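Chapter 6
Packing and Storing Cut Produce

Fresh vegetables keep changing after harvest. They take in oxygen, give off moisture, and soften as their cells break down. Cutting speeds this up. How they are bagged and handled affects how long they stay fit to eat.

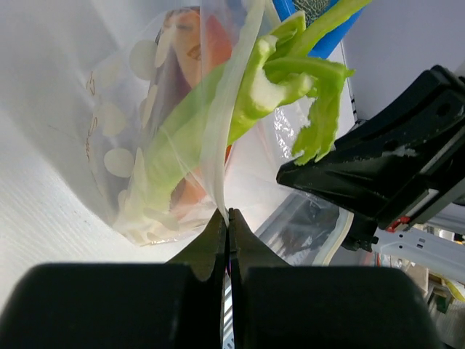
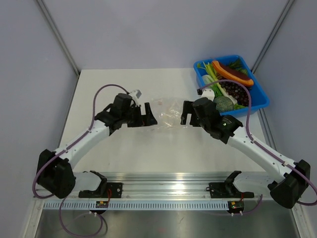

Figure 6.1 Clear plastic bags in produce packing. First picture: sliced vegetables, including green bell pepper, in a clear bag. Second picture: a bag on the tabletop, with a blue tray of produce at the back right.

6.1 Why the Bag Matters

A whole bell pepper has a waxy skin that holds water in. Once it is sliced, the pale inner flesh is open to the air and begins to dry along the edges. A bag slows the drying. It also traps the moisture the slices give off, and too much trapped water leads to soft spots and mold.

Packers therefore look at two things: how dry the slices are when they go in, and how much air is left around them. Clear film lets them check the contents without opening the bag.

Trays do a different job. A shallow tray with raised sides keeps produce together on the work surface and spreads the weight, so the pieces at the bottom are less likely to bruise.

6.2 A Case from Furnau

Feven Dinsa and Asuka Miyazaki compared two ways of storing sliced peppers at the Furnau teaching kitchen in September. They filled 27 bags. Some slices were patted dry first and some were bagged straight after rinsing. All the bags went into the same refrigerator and were checked every morning for six days. Their results appear in Table 6.2, and you will use them in the exercises.

Before you read on, write down which group you expect to last longer. Keep your answer for Section 6.4.

Key terms: respiration, moisture loss, headspace, film, bruising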